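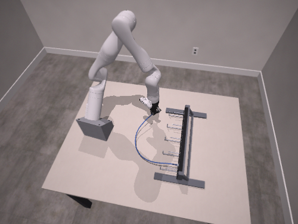
Left Ear

By Vasilis Matić
September

The blocking sheet for scene 15 had Dragica Dumitrescu entering from the kitchen, crossing to the window, turning, and delivering the line about the will. Drita Dimitriou changed "turning" to "stopping" and initialed the change.

She had been script supervisor on Londham for 672 episodes. The job consisted of a log, a stopwatch and a set of colored pencils, and its purpose was to make sure that whatever was true in one shot was still true in the next. If a cup was full at the start of a sentence, it was full at the end. If a character was left-handed in the spring, she stayed left-handed through the divorce.

Dragica had played Maureen Nikolaidis for most of that run. In July she began holding on to furniture.

Drita's log for that week reads as follows. Scene 4, take 2, right hand on chair back. Scene 4, take 3, same. Scene 9, all takes, left hand on counter, not in rehearsal. Scene 11, take 1, hand on Paul's shoulder, director likes it, keep. There is no column in the log for why.

By August there were enough entries that the editors had stopped asking about them. Maureen was now a woman who touched things. A viewer wrote in to say that it was a lovely detail, and that the character had clearly become more attached to the house after her husband left it.

The diagnosis was given in writing to the production office, to the insurer and to the head of each department that needed it. It was an inner ear disorder, left side. It came in attacks that lasted between a few minutes and several hours, with ringing beforehand if she was lucky. Between attacks she could work normally, except that quick turns of the head were a bad idea and stairs required a rail.

Rónán Coughlan, who produced, called a meeting in the room above the wardrobe store. He had the letter, the shooting schedule and a bag of almonds.

"The options are to write it in, write around it, or write her out for a block," he said. "I'm not proposing the third. I'm listing it."

"What does she want?" Chaimae Fawzy asked. Chaimae ran the story desk.

"She wants to be on the schedule."

"That isn't one of the three."

"No."

Chaimae said that writing it in would take a minimum of six weeks, given the lead time on scripts, and that medical stories went to an outside reader first. The reader would want the character to see a doctor. The doctor would need a set. There was a surgery set, but it had been struck in the spring and the walls were now the inside of the bank.

"Then around," Rónán said.

Drita said that it was already being done around. She opened the log and turned it so that they could read it. They read it for longer than she had expected.

"You've been moving the chairs," Chaimae said.

"I've been recording where the chairs are."

"In episode 52 of this block there's a chair in the hallway. There's never been a chair in the hallway."

"It was there in the morning," Drita said. "So it had to be there in the afternoon."

Rónán ate an almond and wrote something on the schedule.
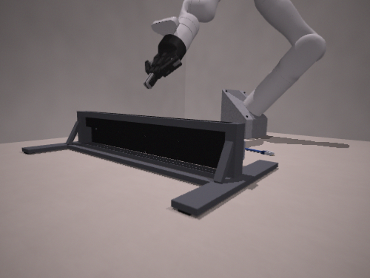
The procedure they arrived at took up one page. Entrances from the kitchen only, because the door frame on that side was structural and the one to the hall was painted canvas over a light batten. Eyelines to be set before the take and held. Where the script called for a turn, the camera would move or the other actor would. No scene on the stairs. A first assistant within reach, out of shot, on the left. Dragica was sent a copy and returned it with one correction, which was that the assistant should stand on the right, as she fell toward the bad ear and did not want to land on anyone.

Drita pointed out that this was the reverse of what a first assistant was for. The correction was queried. Dragica confirmed it. They put a mat on the left.

The first scene shot under the procedure was scene 15. It ran two minutes and ten seconds in rehearsal. Maureen came in from the kitchen with a letter from Verneo, the firm that was trying to buy the street, and crossed to the window. She stopped. Her brother came around the table to face her, since she was no longer going to turn and face him, and this put him in front of the lamp, so the lamp was moved. Its cord then showed. The cord was taped along the baseboard and the tape was painted.

Take 1 was lost to a noise from the loading dock. In take 2 the brother walked into the table.

Before take 3 Dragica looked over at Drita's stool and asked which hand.

"Right hand on the sill," Drita said. "From the word 'solicitor.'"

"And the letter?"

"Left. Folded once."

"Was I holding on that hard before?"

Drita checked the page. She had written it down in green, which was the color for anything that had to match.

"Yes," she said.

Dragica put her right hand on the sill and adjusted her grip until the knuckles changed color. The brother went back to his mark. Someone on the floor called for quiet, and the red light over the door came on.

Drita started the watch. At "solicitor" she looked up at the hand and then down again at the page, and made a tick. At one minute forty there was a pause that was not in the script. She wrote down its length, four seconds, and the fact that the left foot had moved back half a step during it. If they went again for the close-up, the foot would have to move there too.

Dragica said the line about the will.

"Cut," said the director. "Good. How was that for you?"

He had addressed the question to the room. The sound recordist said it was fine for sound. Dragica was still holding the sill, and Drita, who had not stopped the watch, let it run until she let go.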